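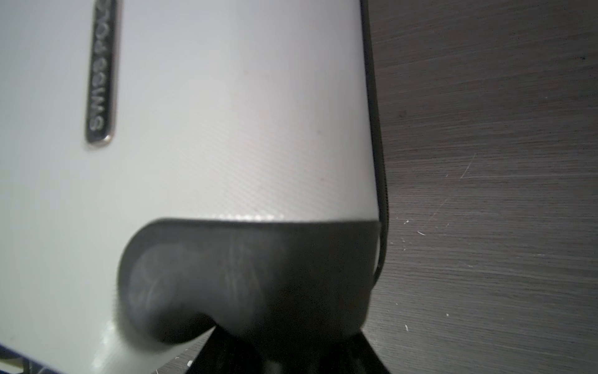
May, notebook entry, Kobina Agyeman

Shared 2 times | 7 comments

Went back to the dodge in Ballden this morning. Players on the Tusach build keep saying it eats their input after a heavy attack. I'd put that down to the recovery animation being long, but Hidayah recorded her button presses next to the game and the press is there every time. The game drops it.

Cause: the input buffer gets cleared when the attack state ends, and the dodge check runs after that. Anything pressed in the last few frames of the swing is lost. I swapped the order and set the buffer to 10 frames. Played the bridge fight from the start, keyboard first and then pad. Dodge comes out on both.

Side effect: mashing dodge during a swing now gives you a second roll you didn't ask for. I tried clearing the buffer once a dodge has been used. Better, but it also throws away a queued jump, so I took that out again. Needs to clear the dodge only. 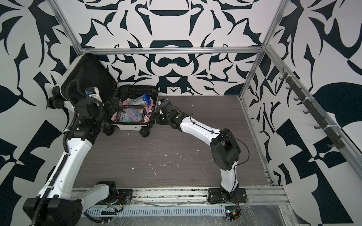 Hidayah Kwok thinks 10 is too long in any case and wants 7, as the extra roll carried her off the bridge on her first try. I've left both values in the debug menu so people can compare before we pick one.

Stamina next. Rolls cost the same whether they came from the buffer or not, and I don't want to change that yet. The bar holds 200 and the early armor doesn't touch it, so there is room to be a bit generous.

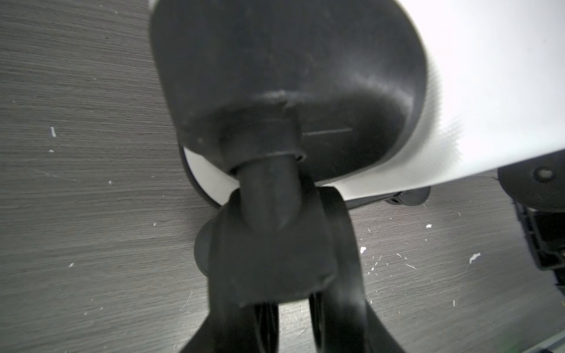 The other thing on the list is the pad rumble, which still fires on the press and should fire when the roll starts. Small fix, same file. Will do it after lunch along with the dodge-only clear, then make a new build.

Comments

Anežka Matoušek: Is the buffer also on for parry? It felt late to me in the second area.

Kobina Agyeman: No, parry reads the button directly. I'll look.

Jozefína Šťastný: 7 feels right on pad. On keyboard I can't tell them apart.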